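Chapter 4
Light, Shadow and the Plain Surface

When my aunt first let me help in her sewing room on Elov Street, she spent the whole morning clearing the table before she would let me so much as thread a needle, and I sulked about it (I was nine!). I think of her whenever I begin this chapter, where we stay with a pale, bare surface a good while longer than you might like. Look at yours by a window, then under a lamp, and sketch only the gray shapes that fall across it. Some shadows have hard corners, some swell and fade away, and you will want a soft pencil for both.
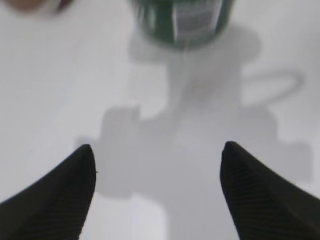
Figure 4.1 Soft-edged shadows on a pale, smooth surface. Notice the thin open loop at upper right.

Keep your sketches for Exercise 70.

Filed under: Drawing at Home, Chapter Previews

Comments
Guilan Lu: My table has a grain. Will a sheet of paper do?
Costel Dimitrov: I taped one down, works fine.

Contact | © Zorkeo Press, July 2024 | Back to top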